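3.2 Timing the Moon's edge

I'll admit I went into this part of the work expecting trouble. Booker Gallagher and I wanted to know how well ordinary people can time the start of a lunar eclipse by eye, so we asked watchers in Broltdale and Nillgate to note the moment Earth's shadow first touched the Moon. We got 18 usable logs back, which made me very happy (the March clouds were awful!).
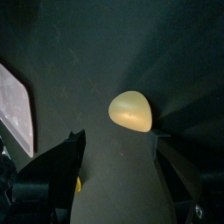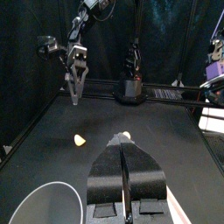
Figure 2. Pale yellow object on a dark surface, in both views.

The Nillgate group called first contact later than the Broltdale group, and I think haze is to blame – the faint outer shadow blurs into the dark one, and you keep second-guessing yourself. Irfan Arain reran the times in Clirum with the two worst logs taken out, and the gap shrank but didn't go away. We come back to it in Section 4.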